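I've had the Lerka bench kit for a good while now, long enough to have lost one of the little hex keys and found it again in my slipper, so I reckon I can review the thing properly. What I want to talk about is the rule book, more than the clamps and mats. There are plenty of reviews of the clamps and mats.

For anyone who hasn't seen it, the kit is sold to people who run a small robot arm on a table, at home or at work or in a college room. You get a white mat, four table clamps, a stop button on a long lead, a roll of yellow floor tape, two laminated cards and a spiral-bound book called *Good Practice for Small Arms*. (Yes, I know. My sister thought I'd joined something.) The book is 70 pages, and it's where most of your money goes.

I ordered mine from Hirndale and it came in nine days, well packed. The stop button is lovely. Big, stiff, makes a proper clunk, and the lead is long enough to put it by your hand instead of by the arm, where a lot of people seem to leave theirs. The clamps are fine. The tape is rubbish -- it lifted at the corners inside a week and I've gone back to the stuff from the hardware shop.

Right, the book. It was put together by Akua Agyeman and Ibrahim Danladi, and you can tell they've both spent years standing next to these machines, as there's hardly a word wasted on history or theory. Each chapter is a set of short rules with a paragraph under each one. Clear the table before you power up. One person has the button, and says so out loud. Don't reach in while the arm is holding something, even if it looks parked. That last one gets a whole chapter and I'm glad of it, because I'd got into terrible habits!

My favourite part is chapter four, on cables and cords. I'd never thought of a cable as a thing that needed rules. The book's line is that anything floppy gets gathered and cinched before the arm goes near it, with the plug tucked into the coil so it can't swing about, and that you grip round the middle of the bundle and keep the jaws off the plug itself. They also want the first lift done at slow speed, every time, with a new bundle. I've been working through that chapter all month with whatever leads I can find in the drawer.

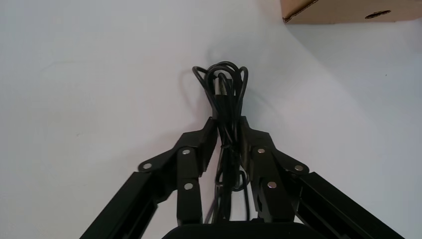 Do you need to follow the slow first lift if you've already done the same cable a hundred times? The book says a bundle that has been undone and wound again counts as new, so the slow lift applies again, and only a bundle left exactly as it was can skip it.

I grumbled about that to begin with. It does eat into an evening. But I've come round to it, mostly after watching Nhyira Dogbe's talk at the Mastitari open day, where she put up a very long list of small accidents and nearly all of them were on a job the person had done before.

There's stuff I don't like. The chapter on keeping a log is far too heavy for a home user. It asks you to write down every stop, every dropped part, every change to the grip force, and to keep 500 entries before you start throwing old ones away. I lasted a fortnight. Now I log stops and drops and leave it at that, and I'd love to see a short version for people like me. The index is poor as well. "Pinch points" sends you to a page about lighting.

And the laminated cards! One is the start-up check and one is the shut-down check, and they're printed in the same colour with the same heading font, so I pick up the wrong one about half the time. Temitope Ekwueme, who has the kit at the Garba workshop, painted the edge of hers red with nail varnish and I've copied her.

One thing to be clear on: the book is good practice and it says so on the first page. It isn't a standard, it won't get you through an inspection, and if you've got staff using the arm you still need a proper risk assessment done for your own set-up. I've seen people online waving it about like a certificate. Please don't.

Would I buy it again? Yes, for the book and the button. If you've already got a decent stop button, Hirndale will sell you the book by itself for 30 quid, and I'd go for that and get your clamps anywhere. Get different tape whatever you do.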